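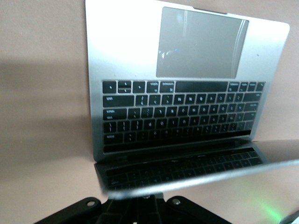 Clovia Confirms New Format for Redstead Quiz Season

Last updated: Jul 31, 2020

Print this page | E-mail this page

REDSTEAD - Clovia, producer of the televised school quiz Redstead Challenge, has confirmed the format for the coming season. A total of 48 schools will compete over 13 episodes, up from nine in the previous season.

Preliminary contests will have four schools each. The 12 winners will be seeded by score, and the top four will receive a bye in the next stage. Ties for a seeded place will be settled by the score in the final round of the contest concerned.

The speed round has been shortened to 200 seconds. Incorrect answers in that round will carry a one-point deduction. Scoring in all other rounds is unchanged.

Recording will take place at Chamoun Studios. Contestants will be seated at separate desks, and the host will read all questions from a fixed position on the main stage. The host for the season will be announced at a later date.

Applications closed in June. Clovia received 921 entries for the studio audience draw, which is run separately from school selection. Successful entrants will be notified by e-mail. Tickets are not transferable.

Broadcast rights are held by Rumia, which will carry each episode in full and repeat it the following morning. Episode times will appear in the Rumia program guide.

Press inquiries should be sent to the Clovia communications office.

Related items
Redstead Challenge: rules for school teams
Rumia announces fall entertainment schedule
Chamoun Studios: visitor entry and parking
Clovia renews music panel show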